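Kukamard picture handling kit — six weeks in

Posted by Belmiro Arruda

177 shares | 12 comments

Quick one, I'm writing this on a Tuesday before the truck comes. Several of you asked how we got on with the Kukamard kit at the framing shop so here it is. Arm, two-finger gripper, controller, and the planning software that lets you run a job on screen before anything moves for real. We do hotel and restaurant work mostly. Big orders, same frame over and over, then a batch of odd ones at the end that wreck your afternoon.

What we had before: two people per large frame. One lifts, one steadies, walk it to the checking wall, hang it, look at it, take it down, wrap it. Last big order was 600 pieces. Backs were sore by the end and Joaquim Coelho, who runs the wrapping bench, had a wrist brace on for most of October.

Setup. Two days, not the one they quoted. Manual is thin and the chapter on grip pressure has the same page twice. Filipa Carrilho did most of it and she got more from calling support than from the book. Support was good. Picked up fast, knew the product.

The software is the part I'd pay for again. You build the wall, load the artwork onto the frame, and try the approach from the gripper's side. Angles you would never think to check. We caught a bad one on the Lindex order — fingers coming in too low on a deep molding — and fixed it at the desk before lunch. 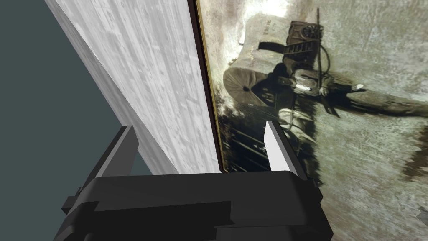
Gripper's-eye view in the planner, covered wagon print on the wall.

Artwork loads fine, even the busy old-looking ones. Lettering goes mushy at a steep angle though, so don't plan on using it to proof a title or a signature. Wall texture is whatever you give it. Controls for the view are clumsy, and I still hit the wrong key and end up under the floor.

Now the real arm. Plain wood frames, very good. Metal, good once we swapped the pads. Gilded frames, no. We do those by hand and I don't see that changing. It is slow, slower than two people in a hurry, but it is the same speed at four in the afternoon as it is at eight in the morning. Best full day so far was 500 pieces on two shifts, all one size.

What it did to the jobs. This is what people realy want to know. Hours are the same for everybody. Work isn't. Joaquim likes it, brace is off, he spends more time on corners and glass. Clementina Bettencourt does not like it much. She used to walk the floor and talk to people all day, now she sits by the controller and clears faults. She told me it was lonely and I think she's right, so we rotate that seat every two hours now. Should have done it from week one. Tomás Meireles asked for the software training and got it, plus a bump in pay, which I had to argue for.

Gripes: the fault beep is horrible and you can't turn it down, only off. Cable cover cracked. Fault 647 comes up with no text at all, means the pads need cleaning. Replacement pads ship from Junier and take to long, order a spare set with the kit.

Would I buy it again, yes, for a shop with long runs. If you do one-offs all day, skip the arm — maybe ask if they'll sell you the planner alone. Four out of five.

Truck's here.

12 comments | 177 shares

Related reviews
Patrício bench clamp, long-term test
Junier soft pads: which grade for metal frames
Corner staplers under load
Wrapping tables that don't wobble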